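Plastic nut and bolt set - thread mismatch between batches?
Forum: Construction Toys > Parts and Compatibility

gastska_parts
July 13, 2020
I am sorting a mixed lot of plastic nuts, bolts and perforated strips, bought as Gastska but probably from two production runs. Some nuts turn freely on every bolt. Others bind after the second turn. Color does not predict it. Is there a known change in thread pitch?

kiln1817
Yes. The older bolts have a slightly coarser thread. Measure across several crests with calipers and divide. A single gap is too small to measure well.

Venla Manninen
I disagree with kiln1817. I measured 16 bolts from the Pristport reissue and the pitch matched the old ones. What differs is mold flash inside the nut. Run the nut on and off a good bolt a few times and it clears.

Layout I use for checking is a plain brown paper mat, parts spread in two groups with space between them. Small bright pieces show up well on it, and they roll less than on a bare table.
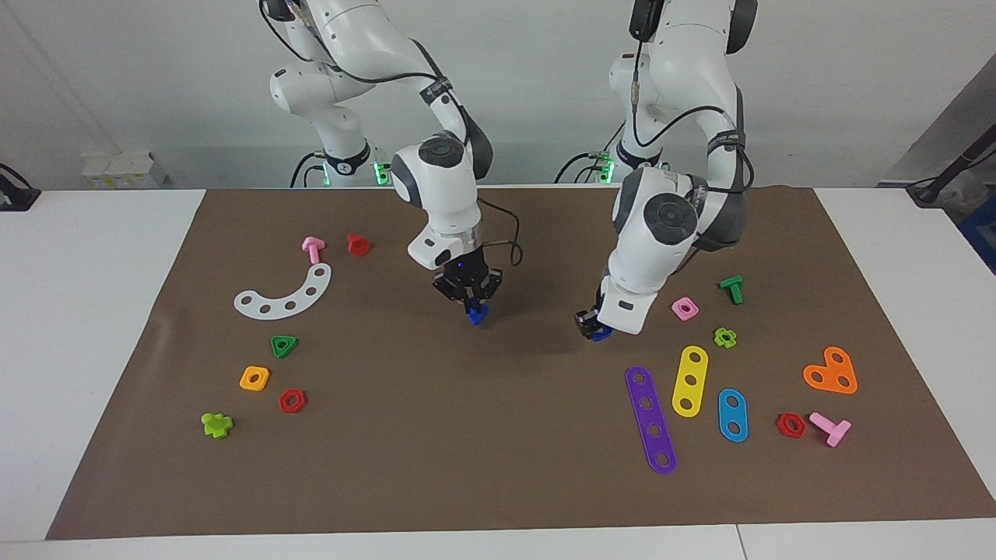

Re: sorting by head shape

gastska_parts
Useful. I see square, hex, triangular, cross and flower nuts there. Do you sort by shape or by color?

Venla Manninen
Shape first. Color is no help: there is a red hexagonal one, and the green comes as a triangular nut and as a bolt.

kiln1817
Flash explains a nut that binds on every bolt. It does not explain a nut that binds on half of them. Test one nut against all the bolts before cleaning anything.

granov_fan
Curved strips are a separate problem. The holes on my Granov arcs are tighter than on the straight strips, so a bolt that seems to bind in the nut may be dragging in the strip. Test without the strip.

gastska_parts
Tested without strips, one nut on every bolt. It binds on 2 bolts only, both with worn first threads - so neither pitch nor flash in this case. I will set those bolts aside and test the other nuts next.

kiln1817
Post the caliper readings for those two when you have them.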